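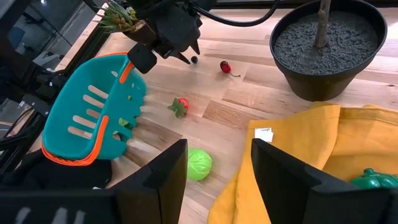 Percombe Toy Library to Open Play Kitchen Corner in September

SHARES 80 | COMMENTS 4

PERCOMBE – Families who borrow from the Percombe Toy Library will have a new place to cook, shop and set the table this September, when the library opens its Play Kitchen Corner in the former reading room on Parsons Street.

The corner is built around pretend food. Children will find toy fruit, small baskets to carry it in, cloths to spread out for a picnic and a few potted plants to make a tabletop feel like somebody's kitchen. Everything can be played with on the spot, and most of it can go home in one of the library's new Hokadura sets, named after the made-up village in the library's long-running story hour.

"We've had toy food for years, but it lived in a bin under the stairs and you had to know to ask for it," said Kuo-hua Wu, who runs the toy library. "Now it's out where a three-year-old can see it, and I can't wait for them to get their hands on it!"

The collection has grown to 2,000 pieces, many of them donated by local families over the past year. Cherries, strawberries and slices of this and that came in by the shoebox, along with play dishes, little shopping bags and one very complete birthday cake.

Each Hokadura set is packed around a single idea, such as a market stall, a picnic or a breakfast table. The picnic set is the one staff members keep coming back to. It has a basket, a cloth and enough fruit to share, and it works just as well on a table as it does on the floor.

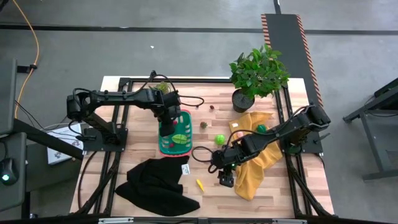
Gervasio Palma, who put the first sets together, said he kept the instructions short on purpose. The card in the picnic set asks children to spread the cloth, fill the basket and decide who is coming. After that, they're on their own.

"Some kids sort everything by color, and some put the whole lot in the basket and tip it straight out again," Palma said. "Then there's always one who wants to feed the plant. I love all of it, and I really hope parents will sit down and join in for a while."

Tidying up is part of the plan, too. Shelves in the corner are low, and every basket has its own spot with a drawing of what goes inside. The Hokadura sets come with the same drawings on a folded card, so that packing up before a return can be a matching game. Parents don't need to worry about a missing strawberry – the library keeps a drawer of spares.

Sets may be borrowed for two weeks and renewed once. Smaller pieces are packed separately and lent only to families with children over three. Library members pay nothing extra, and new members can sign up at the desk on their first visit.

The shelving and tables were paid for with a gift from Zostport, a local moving and storage firm, which also carried the old bookcases out of the reading room. The library expects around 200 families to use the corner in its first season.

Opening day begins at 10 a.m. with a story hour, followed by open play until noon. Snacks will be served in the hallway, and those ones are real.

Families with toy food to donate may drop off clean, unbroken pieces at the Parsons Street desk during regular hours. Play dishes are especially welcome, as are small baskets with handles.

SHARES 80 | COMMENTS 4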